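Step 3: Setting up the label printer

Right, the Cuven is out of its box and you've got the kettle on. I run mine in the shed at Brirkholm, where the Wi-Fi is patchy, so I've written this for the cable. Wireless comes later, in Step 5.

1. Pop the lid with both thumbs. It's stiff the first few times!
2. Drop in the roll with the labels facing up, then feed the end under the grey bar until it pokes out the front – a thumb's width is plenty.
3. Close the lid and hold the feed button till the light goes green.
4. Plug the cable into your computer and open Tillum.
5. Under Paper, set the width to 74 and the darkness to 20.

Note: Tillum defaults to the Ackermann paper profile, which prints everything a bit off-centre. Change it before you do a test page (I wasted nearly 80 labels learning that one). 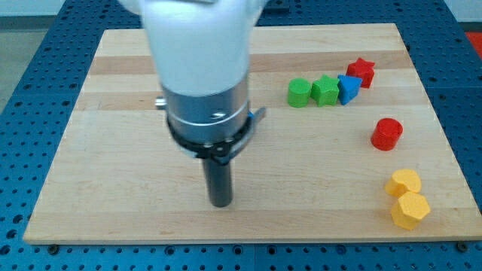

Silver cylinder with the black clamp collar around its lower part.

6. Print one test label. If the colour looks washed out, bump the darkness up a notch and try again.

Caution: the print head gets hot. Switch off at the wall and have your cuppa before you go poking around in there with a cleaning swab.

My counter says 1,793 labels so far, mostly jam jars and seed packets, and I'm still on the original head.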